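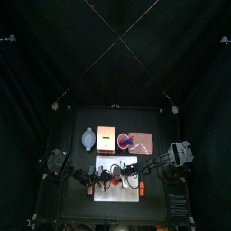 Wall Shelving: Common Questions

Do you put up shelves I bought somewhere else?
Yes. Bring or send us the instruction sheet if you still have it. If parts are missing, we can usually match screws and anchors from stock, but not brackets.

How much weight will a shelf hold?
It depends on the wall. Into studs, our Brophy shelves are rated for 60 pounds each. Into drywall alone we won't hang anything meant for books or dishes.

Can I change the shelf height later?

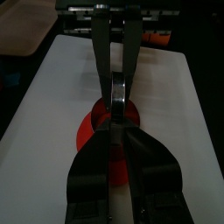 Adjustable shelves cost a little more and take the same time to put up. The brackets hook into an upright and can be moved by hand once the shelf is empty. Fixed shelves sit on a rail screwed straight to the wall. If you aren't sure which kind you own, look for metal with small holes and screws in it, and send us a photo of yours before you book. Holes alone don't mean it adjusts.

What do I need to do before the visit?
Clear the wall and leave 4 feet of floor in front of it. Tell us about any pipes or wiring you know of.

Do you work outside Skevville?
We go to Ondale on Thursdays. There is a $3 parking charge downtown, added to the bill.

Who do I call about a repair?
Kyriaki Chrysikopoulos handles repairs made under the two-year warranty. For anything older, ask for Alvar Backlund.

Do you patch the old holes?
Small ones, yes. We don't paint.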